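Courses > Robot Manipulation Lab > Handouts > Unit 5: Placing on a Rack

Instructor: Kirsten Robichaud
Lab sessions: Trevor Friesen

This unit covers placing a cup on a dish rack over a sink. Treat approach, alignment and release as separate phases in your code. Keep the wrist high enough during approach to clear the faucet, and log the gripper state at every phase change.

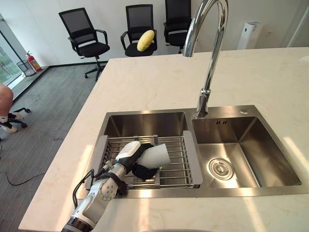
Alignment error is measured between the cup axis and the rack bars at the moment before release. Reflections from steel will corrupt depth readings, so mask the basin before fitting a plane. The training split has 2,746 frames out of 3,888; do not tune on the remainder.

Reports are limited to 2,000 words. Include one failed trial with its log.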